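Moved the last of the stock out of the Cestora unit on Friday. 13 years of selling remnants and I still underestimated how many boxes we'd need.

Liis did the labels. I did the lifting.

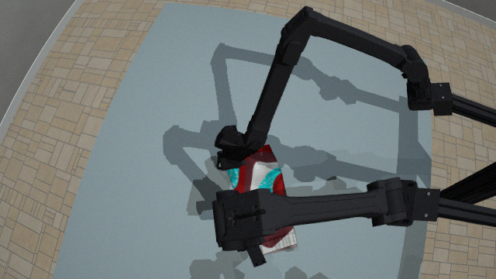
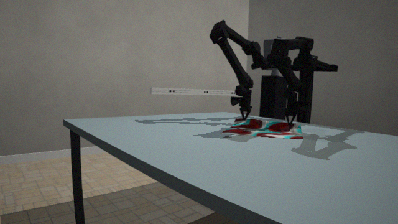
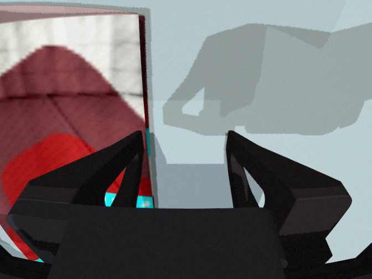

Final count was 2,352 pieces, more than I had on the spreadsheet. Most are cotton, with a couple of shelves of wool left over from February.

New unit is smaller but has a proper loading door and the rent is 749 a month. Parking for 2 vans round the back.

If you ordered before the move, it'll go out on Tuesday. Ville has the list. Collections start again the week after, please message first as the buzzer isn't connected yet.

Wool sale still on until it's gone. No returns on cut lengths, same as before.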